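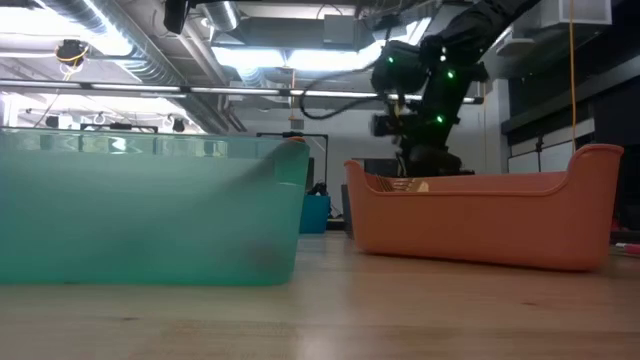 2 min read

Hi Arben, and everyone else at the Pammont fund who gets these forwarded. April report, a bit late, sorry. It's been a good stretch for the community meals program and I've mostly been too busy cooking to type.

First, the numbers you asked for. We served 283 meals this month, up from 130 in the first month of the grant. Most of that jump came from the Tornen Street flats, where word got round the stairwells (the lamb shanks did it, I reckon). We now have 74 people on the regular list, and 14 of those get their dinner dropped at the door.
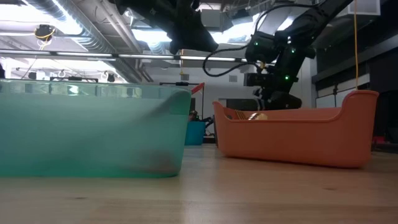

The door drops are the bit I'm happiest with. We'd budgeted for a paid driver and then the Gál bakery offered us a spot in their afternoon van run, so there's money left in the transport line. I'd love to move it across to food if you're okay with that, Arben. Vegies have gone up something awful and I've been stretching the soup further than I'd like.

Not everything went to plan. The Cloletti oven was out for nine days waiting on a thermostat, so we did a lot of stovetop curries and one very ordinary batch of pasta. It's going again now, but the repair bill ate most of our maintenance money and I'd rather tell you now than at the end of the year.

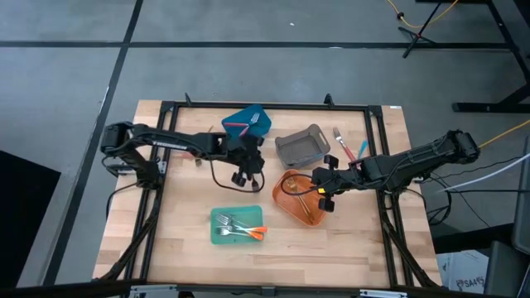 Page last updated: April, 4:15 pm

On the training side, six people finished the food safety course and two have already picked up casual shifts in cafes nearby, which made my month! The next group is smaller because the evening time clashes with footy practice. I'm trying an earlier start, straight after school pick-up, and we'll see who turns up.

We also had our first proper sit-down lunch.

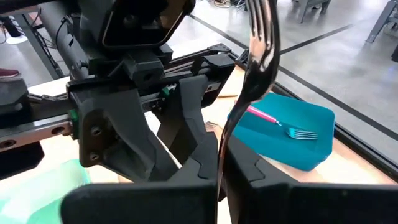
It ran an hour over and people stayed on for tea and a natter, so I'd like to make it monthly. The hall is free if we book ahead, and the only real extra cost is dessert. I'll send a little budget for it with the receipts.

Still to come from me: the allergy labelling sheet, the fridge temperature logs and the signed hall agreement. Give me a ring about the transport money when you get a chance, mornings before ten are best.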